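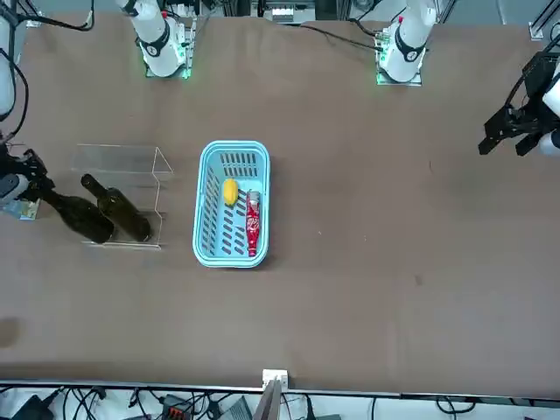 How do you store wine if you don't have a cellar? Lay the bottles on their sides, somewhere dark and cool, and leave them alone.

Norbert Veres had been told this by his uncle, by the man at the Brandby shop and by the back of a leaflet, and he believed it completely, right up to the part about leaving them alone. He could not leave them alone! He had two bottles of Slanina red, dark green glass, and a clear rack to put them in, and it was the best evening he'd had since April.

"Necks this way," he told Isen, who was his sister's girl and had come over to borrow a suitcase. "Or necks that way. What do you think?"

"Does the wine care?"

"The wine doesn't. I do."

She put the suitcase down, so he knew he had her.

The rack was a marvel. It was so clear that when he first lifted it out of the paper he thought they'd sent him an empty box, and then the lamp caught one side and there it was – a thin white line and then another. He'd paid 30 for it, which was more than he had paid for either bottle, and he would have paid it again.

"Slowly," he said. "Hold it by the shoulder and tuck your other hand underneath."

Isen slid the first bottle in. It rolled a little, knocked against the side wall with a good solid tock, and settled. Norbert clapped. He really did, he put both hands together over the table like a man at a concert, and Isen laughed so hard she had to hold on to a chair.

"You've only got two of them," she said.

"For now! Lukico has a cellar with 409 bottles in it and he started with one. He told me so himself. One bottle, in a shoe, in the closet."

"In a shoe?"

"A boot, maybe. It kept it from rolling."

She took the second bottle and turned it to the lamp. The glass was nearly black until the light got into it, and then it was the green of the pond behind the old house, the one they used to drain every fall to get the carp out. Norbert hadn't thought of that pond in years. He told her about it, the mud and the noise and his father in waders shouting at everyone, and she stood holding the bottle the whole time (properly, he noticed, by the shoulder and underneath).

"So when do you drink them?" she asked.

"This one in 10 years."

"Uncle Norbert."

"And that one when you come back."

She looked at the suitcase. She was leaving on 8th June and hadn't said for how long, and he hadn't asked. She bent down and laid the bottle in beside the other, and gave it a tiny push with one finger to bring the necks level.

"Left a bit," said Norbert. "Oh, that's lovely. Now come and help me find somewhere dark."

12 comments
260 shares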